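Why do people make artificial flowers?

A cut flower starts to run out of water as soon as it leaves the plant. In a vase it may last a week or two. An artificial flower can stay on a table for years, so people have been making them for a very long time.
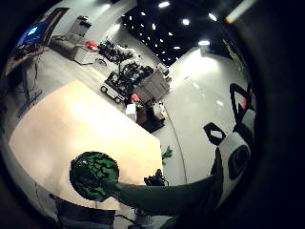 Page last changed: October

What are they made of?

Early ones were made from silk, paper, wax or feathers. Today many have cloth petals and a plastic stem with wire inside, so the stem can be bent — and it stays bent. Leaves are often made separately and pushed on afterwards.

How do you put a bunch together?

Start with the biggest flowers, such as gerberas or carnations. Add small ones in a different colour, perhaps purple and yellow. Tuck leaves into the gaps. Then hold all the stems together low down and wrap them with green tape. 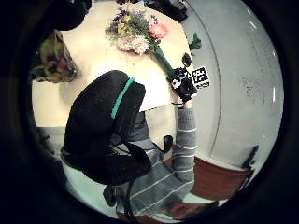 Pull the tape a little as you wind it, and overlap each turn. If one flower sticks out too far, bend its stem or ask a grown-up to trim it with wire cutters.

Do they need looking after?

They don't need water, but they do get dusty. A soft, dry paintbrush will clean between the petals. Strong sunlight can fade the colours.

347 shares
16 comments

Related
What is a petal for?
How is paper made?
Why are leaves green?
How plants drink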